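Reseating a CPU and memory in an old Dell tower, what order and how to set the parts down?

Asked in Desktops and Workstations, 4 answers, 3 shown

I have a used Dell tower that I got through Presard when they cleared out an office. It worked for a few weeks and then began shutting off under load. I bought a replacement processor and some used memory for it from a seller called Nosmont. The whole order came to $43, so I am not going to be ruined if it goes wrong, but I would like to do it properly.

I have changed hard drives and power supplies before. I have never taken a processor out of a socket. On this board the pins are in the socket and the chip is flat on the bottom, and I have read that bending one pin can finish the board.

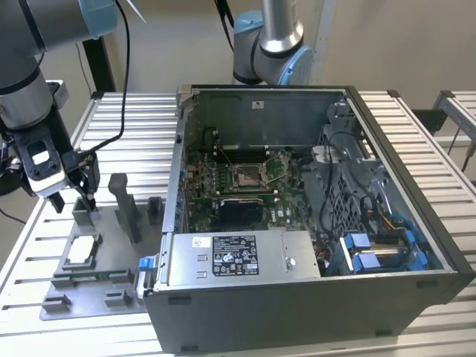
My main questions are about order and handling. Do I put the memory in first or the processor first? Where do I put the processor down while I open the socket, and which side up? Should the case be standing or lying flat? The service manual I found is for the next model up and it skips most of this.

Also, the chip came in a plastic clamshell and the memory came loose in a padded envelope. Is the memory likely to be bad because of that?

Answer 1 (accepted, 40 votes)

Lay the case on its side with the open side up. Don't try this with the case standing. You want the chip to go straight down under its own weight and you can't do that on a vertical board.

Unplug the power cord, then hold the power button in for a few seconds. Touch bare metal on the case before you pick up any parts, and do it again if you get up and come back.

Processor first, then memory. You can do it the other way, but the slots are close to the socket on a lot of these boards and an empty area gives your fingers more room. Leave the cooler for last.

For the processor:

Push the lever down and slightly away from the socket, let it come up, and open the load plate all the way. Don't leave it half open where it can drop.

Take the old chip out by the edges, straight up. Put it in the clamshell the new one came in.

Look into the socket with a flashlight from two or three angles. The pins should make an even pattern. If one spot looks brighter or darker than the rest, stop and look closer. 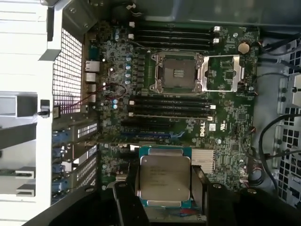

Find the small triangle on the corner of the chip and match it to the mark on the socket. There are also notches on two sides of the chip that line up with bumps in the socket. Hold the chip level by two opposite edges, lower it, and let go when it is sitting in place. Don't slide it and don't press on it. If it rocks, lift it straight up and try again.

Close the plate and bring the lever down. It takes more force than you expect the first time, and it may creak a little. That is normal if the chip was sitting flat.

As for setting it down, keep it in the clamshell until the socket is open and checked. If you have to put it down outside the clamshell, metal lid up on something clean and anti-static. Not on carpet and not on a paper towel, which leaves fibers on the contacts.

Clean the old paste off the bottom of the cooler with alcohol and put a small dot of new paste on the chip. I use the little Sundqvist tube because the hardware store near me carries it. Any brand is fine.

Answer 2 (4 votes)

just put it in, its not that hard. I did mine on the kitchen floor. The triangle is the important part. Get the memory in until both ends click.

Comment: Please don't do it on the kitchen floor if there is a dog in the house.

Answer 3 (11 votes)

Agree with the accepted answer. A few things on the memory and on the rest of the case.

Loose in a padded envelope is not ideal but I wouldn't throw it out. Look at the gold contacts and the small parts soldered on the stick. If nothing is chipped or missing, try it. Start with one stick in the first slot, see if the machine posts, then add the others. With a used set you find a bad one faster that way.
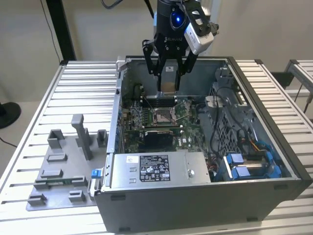 Move cables out of the way before you start, especially anything that runs across the drive area. They have a habit of springing back over the board when you have both hands full. You don't need to unplug them unless they reach the socket. If there is a plastic shroud around the cooler and fan, note which way it faces when you lift it out. I put one back in backward on a Kenlow build and spent an evening wondering why it was hot.

Check the memory type before you push anything. The notch in the stick has to line up with the key in the slot. If the notch is off by a little it is the wrong generation and it will not go in without damage. Workstation boards can also be picky about registered and unbuffered memory, and you can't mix the two. The sticker on the stick will usually tell you.

Before you blame the old processor for the shutdowns, look at the dust in the cooler. I had a tower that shut off under load for months and the fins were packed solid. It ran another 523 days after I cleaned it, then the power supply went.

Follow-up from the asker

Thanks. I opened it this evening and the cooler was full of gray fuzz, so that may have been the whole problem. I am going to clean it and test with the old chip before I swap anything. The notch on the memory does line up. The sticker has been peeled off one of the sticks so I will leave that one out for now.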